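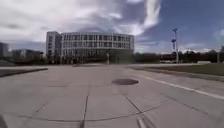
Equipment Catalog, Issue 12, p. 532

# Ilum outdoor recording kit

For mobile ground robots. Supplied by Pemongate, Daltstead.

The Ilum kit records driving examples for systems that learn to steer, stop and choose a path on paved ground. It logs camera images together with the commands sent by a person at the controls and the readings returned by the wheels. The output is a set of runs, each stored as a separate folder and ready for review before training.

The kit does not drive the robot. It listens to an existing control link and writes down what passes through it. Vehicles with no manual control mode cannot be used with it.

## Where it is used

Most customers record on campuses, plazas, parking areas and wide walkways. Open paving is a common first site. A large slab surface gives the operator room to repeat turns and straight passes, and the joints between slabs, a manhole cover, a painted line and the edge of the grass are all features a learning system should meet early. Flush covers are worth several passes from different directions. A model trained on plain concrete alone will often treat a dark oval on the ground as an obstacle.

Raised curbs and low ledges should be recorded separately from open paving and given their own label. The same applies to grass borders. Do not mix the two under a single "edge" label. One is a hard limit for most small vehicles and the other is a matter of site policy.

Wide lenses bend straight lines near the sides of the image. Slab joints close to the vehicle show this clearly. The kit stores the uncorrected image and a lens file. Correction is applied on export, or left off if the model is meant to work on raw images.

## What is in the box

- Recorder unit with sealed lid
- Wide-angle camera on a short bracket
- Control link tap, with leads for wired and radio receivers
- Wheel signal adapter
- Handheld marker button
- Two storage cartridges
- Calibration board, folding
- Printed setup sheet

Batteries are not included. The recorder runs from the vehicle supply or from a separate pack.

## Specifications

| Item | Value |
|---|---|
| Supply | 12 V DC |
| Recorder weight | 532 g, without bracket |
| Cartridge capacity | 400 GB each |
| Control log rate | 200 entries per second |
| Camera mounting | Fixed, tilt set by two screws |
| Clock | Shared by all inputs |
| Run format | Open folder layout, plain text index |

Image rate is set by the user and is stored in the index of each run. Changing it during a run is not possible. Stop the run, change the setting and start a new one.

## Recording a run

1. Mount the camera and tighten both tilt screws.
2. Connect the tap between the receiver and the vehicle controller.
3. Power the vehicle, then the recorder. Wait for the steady light.
4. Show the calibration board to the camera at three distances.
5. Press the marker button once to open the run.
6. Drive.
7. Press and hold the marker button to close the run. Do not cut power until the light goes out.

A short press during a run places a mark in the log. Marks carry no meaning of their own. Operators usually agree beforehand on what a mark stands for, such as the start of a turn or a mistake to be removed later.

Keep runs short. A run with one route and one purpose is easier to label than a long drive with several. If the operator has to recover from a bad line, leave the recovery in. Correcting drives are useful to the learner and are hard to collect on purpose.

## Light and weather

Exposure is automatic by default. On open sites the sky can fill half the image, and broken cloud will shift the exposure of the ground as the vehicle turns. Two settings deal with this:

- **Ground metering** ignores the upper half of the image when setting exposure. Clouds may lose detail. Surface texture is kept.
- **Full metering** uses the whole image. Choose this when distant buildings, trees or poles matter to the task.

The setting is written to the index. Runs made with different metering can be used in one training set, but the review tool will list them as separate groups.

The recorder lid is sealed against light rain. The camera bracket is not, and the connector behind it should be taped in wet conditions. Wipe the lens between runs. A smear low in the image is easily missed on a handheld screen and will appear in every picture of the run.

## Review tool

The review tool runs on an ordinary desktop computer. It shows the camera image, the steering and speed commands and the wheel readings on one timeline. Runs can be trimmed, split, labeled or rejected. Original files are never changed. Edits are kept in a side file and applied on export.

Default surface labels are slab, asphalt, grass, gravel and unknown. Default event labels are straight, turn, stop, recovery and blocked. Both lists can be edited. Labels removed from a list stay attached to older runs until they are cleared by hand.

The tool flags the following on import:

- gaps in the control log
- images with no matching command
- wheel movement with no command present
- runs with no calibration

Flagged runs can still be exported. The flags go with them.

## Field note on site coverage

*Marina Mitsotakis-Vlachou, applications, Pemongate*

Customers tend to send us a large number of runs along the center of a site and very few near its borders. The trained vehicle then behaves well in the middle and wanders at the sides. I ask for border passes in both directions, at two speeds, before any more center passes are made. I also ask for starts from rest at odd angles to the paving joints. A vehicle that has only ever started square to the joints can learn to line itself up with them, and this shows up as a slow drift when the slabs change direction.

Nearly 200 short runs have been enough for a first model on a simple paved site. Sites with steps, ramps or regular foot traffic need more, and should be discussed with us first.

## Compatibility

Tested with the MacDonald four-wheel carrier, both axle widths, using the wired tap. The radio tap needs the long lead on the wide version. For other vehicles, send the controller wiring sheet with the inquiry.

Tracked vehicles are supported for control logging. Wheel readings from tracks are stored but are not used by the import checks.

## Ordering

| Part | Contents |
|---|---|
| Ilum kit, standard | As listed above |
| Ilum kit, no camera | For vehicles with a suitable camera fitted |
| Cartridge, single | 400 GB |
| Bracket, tall | Raises the camera on low vehicles |
| Tap lead, long | For wide axle carriers |

The review tool is supplied with either kit and has no separate part entry. Orders received after the December stock count ship from Daltstead when the count is closed. Returned cartridges are erased on arrival, so copy all runs before sending a unit in for service.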